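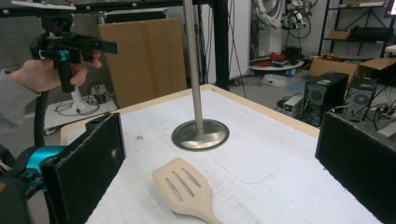 The Case Against the Utensil Stand

By the staff of the Kitchen pages
3 Sep 2020

Sometime in the last few years, the kitchen drawer fell out of favor. Open any catalog and the spatulas have come out to live on the counter, hung from a steel post or standing in a crock like flowers. The message is that a serious cook keeps her tools in sight. I have been trying to live that way since March, and I have doubts.

It started with a set from Cirillo, a housewares company that sells mostly online and sends a lot of email. The set has 18 pieces, in a color the company calls oat and everybody else would call beige. It comes with a stand: a heavy round base, a tall pole, and a ring of hooks that screws onto the top. The promise printed on the box is that you will "never dig again." I had not thought of myself as someone who digs. I had a drawer, and the drawer had a spatula in it, and most evenings I found it on the first try.

The whole argument for the stand rests on saving time. So for a week I kept a note of which tools I touched while making dinner. It was a boring list. Slotted spatula, wooden spoon, tongs. Slotted spatula again. A ladle on soup night. The pasta fork came off its hook one time, because I felt sorry for it, and it dropped most of the spaghetti back in the pot. The other pieces just hung there and collected a film of cooking grease, the sticky kind that grabs dust and has to be scrubbed off with hot water and more soap than seems fair.

That film is my main complaint. A tool in a drawer gets dirty when you use it. Hang it a foot from the stove and it gets dirty when you use anything. The copy never brings this up. In the photographs the stand is always a long way from the burners, next to a bowl of lemons, in a kitchen where it appears that no one has ever fried an onion.

The stand has its own problem, too, a simple matter of physics. A tall pole on a round base is steady as long as the load is even. Take two tools off one side and the balance shifts. The Cirillo base is heavy enough that mine never went over, but it leaned and it rattled, and every time I pulled the ladle loose the rest of the ring swung around and knocked against the pole. I got into the habit of holding the post with one hand and unhooking with the other. Two hands to pick up a spatula does not feel like progress.

Grustden, which makes a stand much like it for less money, gets around the tipping by putting a rubber pad under the base. It works fine on stone. On my painted table it left a gray ring I am still working on with baking soda. Grustden does at least sell the post by itself, and with the hooks left off it makes a decent paper towel holder. I suspect a good many utensil stands end up in that line of work.

What about the tool itself?

I want to be fair to the slotted spatula, which came out of all this better than anything else. The one in the Cirillo set has a wide head with a few long slots, and it is a good design, mostly for the reason that it is an old one. The slots let grease and water run through, so an egg comes out of the pan without bringing half the butter with it. They also make the head a little more willing to bend. A solid turner pushed under a fish fillet can stick to the skin like a wet glass to a coaster. Slots break that up.

After that the claims get shakier. Cirillo says its slots are "tuned for airflow." I asked the company what that meant and got back a note thanking me for my interest. Koltau, at the expensive end of the shelf, says its slots are spaced to match the way a pancake browns. I made pancakes with the Koltau and pancakes with the Cirillo, side by side, same batter, same pan. I could not tell you which was which, and neither could the two people who ate them, though they offered to keep testing.

What does matter, as far as I can tell, is the edge. Run your thumb along the front of the head. If it is thick and blunt, it will shove your egg across the pan and fold it up against the far side. If it tapers, it will get underneath. Manufacturers almost never mention the edge, and you can't judge it from a picture taken from above, which is how nearly all of them are sold. From above, every spatula looks like a good spatula. Buy one in a store if you have the chance, and look at it from the side.

The other thing worth checking is the handle. Lay the tool flat on a table and see where it wants to rest. Some handles arch up a bit, so the head stays down and the grip stays off the surface. Some are flat all the way along, so that once the thing is greasy, the table is greasy too. A flat one isn't a disaster. You'll want a plate or a spoon rest next to the stove, and you probably own a plate.

A word on beige

Pale tools are having a moment, and I understand the appeal. Black nylon looks like a rental cabin. Oat, sand, bone, and the rest of them look calm, and they go with the pale wood and white counters that everyone seems to have put in at once. I liked mine for two weeks. Then I made a tomato sauce with a good deal of paprika in it, and the spatula has been faintly orange ever since, mostly around the insides of the slots, where a sponge doesn't reach.

Advice on getting the stain out is plentiful and mostly useless. I tried lemon juice and an afternoon in the sun, which did a little. I tried baking soda paste, which did a little more and took longer. The dishwasher seemed to set it. Sovport, whose tools are nearly the same shade, prints a line in its care leaflet saying that "some warming of tone is natural." I admire the nerve of that sentence. It would also cover rust.

If you mostly cook eggs and pancakes, a pale spatula will be fine. If there is chili or curry on the stove every week, get a dark one and spare yourself the paste.

So where should it all go?

The store's answer is always more equipment. Once the spatula is on the counter it needs a stand, the stand needs a tray to catch the drips, and the tray needs a mat. Koltau will sell you the mat for 40 dollars. By that point the tools have taken over the one clear stretch of counter where you used to chop things, and you are cutting carrots on the corner of the table.

People who sell organizing products like to say that a tool you can see is a tool you will use. My week of notes said otherwise. I could see the pasta fork perfectly well. What got used was what worked, and I would have gone looking for it in a drawer, a crock, or the back of the car.

There are kitchens where hanging tools makes sense. If you have no drawers, which is true of a lot of small apartments, a wall rail with a few hooks is cheap and takes up no counter at all. If your hands hurt, reaching up may be easier than pulling a heavy drawer and bending over it. And a cook who makes big meals every day will wash things often enough that the grease never gets a start. I am none of those people, and I'd guess that most of the buyers aren't either.

For anyone who already owns a stand, a few things helped. Move it as far from the stove as your arm will stand. Hang only what you used this week and put the rest in a box; if the box stays shut until the holidays, give the box away. Keep the heavy pieces opposite each other. Wipe the pole when you wipe the counter, all the way down to the base, since shiny metal shows every fingerprint and the spot where the pole meets the disc holds crumbs like nothing else in the room.

For anyone who doesn't own one yet, my suggestion is to take everything out of the drawer and lay it flat on the table. You will see the duplicates right away, along with the thing that came with the rice cooker and the peeler that never peeled. Put back the pieces you would miss. In my case that left room for the spatula to lie at the front, handle toward me, so I can pick it up without looking.

The Cirillo post is in the laundry room now. The ring of hooks turned out to be the right size for drying gloves, and the slotted spatula, orange tint and all, is soaking in the sink from breakfast.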